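## 4. Regeln für die Aufnahme mit Handgreifern

Dieser Abschnitt gehört zur Übung im Oktober. Die Regeln gelten für alle Gruppen, auch für die, die schon mit dem Dukau-Aufbau gearbeitet haben. Fragen zur Auslegung bitte an Luana Teixeira.

**4.1 Vor der Aufnahme**

- Schrauben an den Fingergelenken prüfen. Lockere Schrauben nachziehen und im Prüfblatt eintragen.
- Kabel auf Knicke und festen Sitz am Stecker prüfen. Das Kabel darf bei voll geöffneten Fingern nicht spannen.
- Finger dreimal ganz öffnen und schließen, dann erst kalibrieren.
- Nach 50 Durchgängen wird neu kalibriert, auch wenn die Werte noch stimmen.

**4.2 Arbeitsplatz**

Ein leergeräumter Tisch ist für unsere Zwecke ungeeignet. Gewünscht sind Flächen, wie sie im Alltag vorkommen: Verpackungen, Papierstapel, Vasen, Flaschen, Kartons. Gegenstände werden vor einer Serie nicht ausgerichtet. Zerbrechliches darf stehen bleiben – es muss aber im Prüfblatt vermerkt sein.
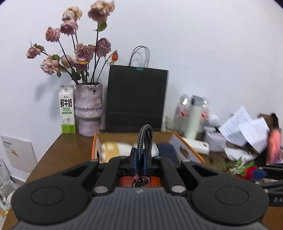

Nicht zulässig sind offene Flüssigkeiten im Arbeitsbereich und Unterlagen mit lesbaren personenbezogenen Daten. Lose Blätter sind vor Beginn durchzusehen. Wer erst beim Sichten etwas findet, sperrt die Serie und meldet sie.

**4.3 Während der Aufnahme**

Der Greifer wird gleichmäßig geführt, ohne Pausen in der Luft. Die freie Hand bleibt außerhalb des Sichtfelds. Ein misslungener Griff wird nicht gelöscht, er bekommt die Kennung F. In der Serie Costa fehlten diese Kennungen bei 7 von 197 Durchgängen, die Auswertung musste dort wiederholt werden.

**4.4 Ablage**

Pro Serie ein Ordner, Name nach dem Schema Ort_Gruppe_Nummer. Das Prüfblatt liegt im selben Ordner. Serien ohne Prüfblatt werden nicht gewertet.

Zum Nachlesen: Arbeitsanweisung Bustbridge, Abschnitt »Handgeführte Werkzeuge«. Die Fassung aus Dernulport ist veraltet, bitte nicht mehr verwenden.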